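Visits > Clubs and Classes > Burnomari

Home Visits Calendar Contact

An afternoon at the Burnomari robotics class

Last updated 13 Jun 2019

I had been promising Wael Bouzid a visit since April, and I'm so glad I finally made the drive! Wael teaches the evening robotics class at Burnomari (up the stairs, past the bike racks, follow the smell of coffee), and his students were in their last stretch before the Dirnden meet, where each team gets five minutes and up to 100 points for sorting.

There are nine students this term, split between two teams called Gona and Erraji, and they were all very kind about my questions, even the ones I asked twice. Boyang Pan, who is on Gona, spent a good half hour with me on gripping thin things, a much harder business than I'd ever imagined. Squeeze too much and the item bows, too little and it slides, and the team has logged more than 400 tries in a notebook that has clearly been near somebody's lunch.

One thin printed piece stood straight up between the dark fingers, with the other arm and its camera just behind it. 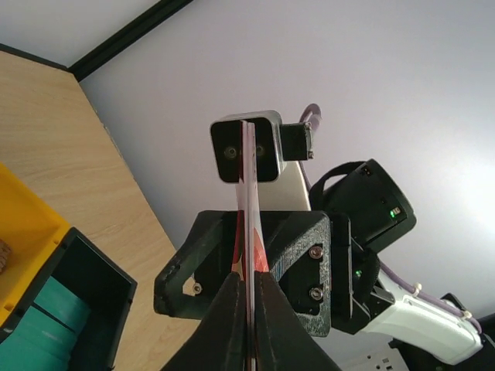 Getting there

Park behind the building and use the side door. Visitors are welcome most evenings, but do write to Wael first, and bring a sweater, as the room gets chilly once the sun goes down.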